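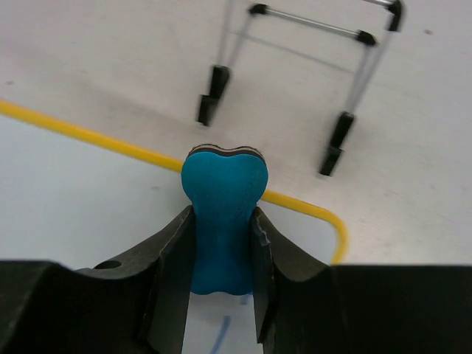

Last updated: 05/12/2018

# Lirkora schools told whiteboards will save $169 a room. Will they?

The Lirkora school district wants to pull every remaining chalkboard out of its classrooms by the end of July, and it says the switch will pay for itself. The numbers it has put out so far don't show that.

Under a plan presented to the school board last week, the district would buy whiteboards, markers and erasers from Hekon, a supply company based in Flallari. The plan claims a saving of $169 per classroom per year, mostly from what it calls "reduced cleaning and maintenance labor." With 100 classrooms still using chalk, that comes to $16,900 a year, a figure that appears in bold on the first page of the handout.

The cost of the markers appears on page 16, in a table with no total.

Necati Şimşekoğlu, a retired math teacher who spoke at the meeting, asked how the labor saving had been worked out. He was told the estimate came from the supplier. He then asked whether any custodian's hours would be cut, and the answer was no.

"So where's the money?" he said afterward in the hallway. "If the same people work the same hours for the same pay, you haven't saved on labor. You've bought a lot of markers."

The district's facilities office said in an email that custodians would be "freed up for other tasks" and that the value of this time was real even if payroll stayed flat. It didn't say which tasks. Asked for the worksheet behind the estimate, the office sent a second copy of the handout.

There is also the matter of what happens to the whiteboards once they've been up for a while. Hekon's offer describes them as "maintenance free." The care sheet attached to the same offer tells schools to wipe the boards every day with a dry eraser, clean them weekly with a spray sold separately, and replace the erasers when they stop picking up ink. How long an eraser lasts in a room used all day isn't stated. The offer includes two per room, and any after that are billed.

Teachers at the Živković middle school, which moved to whiteboards four years ago, gave mixed reports. One science teacher said she would never go back to chalk, which got into her projector and her sinuses. Another said the board at the back of his room no longer wipes clean and has turned a cloudy gray wherever it gets the most use. He keeps his own erasers in a locked drawer and buys them himself. Neither was asked for an opinion before the new plan was drawn up, they said.

The dust argument is stronger, and the district might have done better to lead with it. Plenty of parents and teachers dislike chalk dust, and several told the board so. But the handout gives dust one sentence and makes no attempt to say how many students or staff have complained. The board was asked to judge the plan on money, and on money the case is thin.

Then there are the old boards. The plan sets aside $2,401 for removing them and hauling them away. That works out to a little over $24 a room, for slate panels that in the older buildings are bolted into brick. A contractor who has bid on school jobs in the area, and who asked not to be named because he may bid on this one, laughed when he heard the amount. He said he would expect to spend more than that on patching the walls alone. The facilities office said the figure was "preliminary," a word that doesn't appear anywhere in the handout.

Board members didn't press the point. The discussion took less time than the one before it, on parking. One member wanted to know if the new boards would be magnetic. They will, for an added charge.

Supporters of the plan say that chalkboards are on their way out everywhere and that the district will have to replace them sooner or later. Maybe so. It doesn't follow that this is the right price, or that the work has to be squeezed into the summer break with only one supplier's offer on the table. The district didn't seek other bids. It said the total falls below the amount at which its rules require them, though it would not say by how much.

A vote is expected at the board's next meeting. The handout can be read at the district office during business hours. It hasn't been posted online.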